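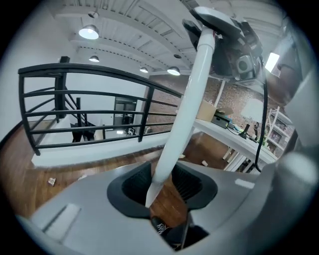
Morag Menzies wrote in to say her cart pulled a little to the left all the way down the Yensuk portage until she swapped the wheels side to side, and could we please put that on the page. Done, Morag. See Setup.

Plallar Canoe Cart, by Cusunano
In stock. Ships from our back room, usually next day.
Updated April 6, 2018

Carries a canoe or a kayak from the truck to the water. Folds flat, wheels pop off, goes in the boat with you. Same cart we sold last year except for the new straps and a better kickstand. If you have the old one and like it, keep it.

Load: 204 lb. Means boat plus gear plus whatever you forgot was in the boat. Not a person. Kids will ask. No.

Item number: 960

Frame: aluminum tube, anodized. Will scratch, doesn't rust. Pins are stainless.

Wheels: foam filled, can't go flat. Good on gravel, roots, boat ramps, parking lots. Fine on packed sand. Soft dry sand is a slog with these, get the balloon wheels (sold seperately) if that's most of what you do.

Bunks: padded, they pivot. Fit flat bottoms and shallow V hulls. A sharp keel tends to rock, so snug the straps down more than feels right.

In the box
Frame, wheels, pins on lanyards, bunk pads already on, cam straps, mesh bag. Instructions are one sheet and the drawing for the kickstand is backwards. Go by the text.

Setup
Open the frame till both side arms click. Wheels on, pins through, tug each wheel. Kickstand down. Set the boat on a bit behind the middle, so the end you're holding has some weight to it. Straps go under the frame and over the hull, buckles up top, away from the gunwale. Tighten, walk it ten yards, tighten again. They always slip some the first time.

If it pulls to one side: check the boat is on straight first. Then swap the wheels. Still pulling, call us.

Loose ends of the straps WILL get in the wheels. Tuck them.

Care
Rinse after salt water. Take the wheels off and rinse the axle too, that's where the grit sits. Dry it before it goes in the bag. No grease on the axle, it just holds sand. Dry silicone spray if it squeaks. Don't leave it in the truck bed all winter with the pads on, mice like the pads.

Warranty
Frame and axle, 7 years from Cusunano. Pads, straps and wheels, 2 years. Doesn't cover driving over it, we've had a few of those. Keep your receipt, or call us and we can look it up by phone number if you bought it here.

Spare parts
Pins and lanyards, always have them. Bunk pads, sold as a pair. Straps, yes, but the old style is gone for good, the new ones fit both frames. Wheels sold single. Balloon wheels are back ordered until June. We can put your name down, no charge till they ship.

Questions we get

Will it take the Orico tandem? Yes if the boat's empty or close to it. Full of camping gear you're over the load. Two trips.

Does it float? No. Tie it in.

Can I tow it behind a bike? Not this one. The hitch kit is for the long frame and does not fit, people keep trying it.

Can I leave the cart on while I paddle? Please dont.

Does it fit in a bow hatch? Wheels off, frame fits most oval hatches. Round ones no. Measure yours. Most folks strap it on the back deck.

Returns
Thirty days, clean, with the pins. If it's been in the lake that's fine, just dry it out first. Return shipping is on you unless we sent the wrong thing.

Pickup at the shop is OK, call ahead so we can pull one. Side door, the front one sticks.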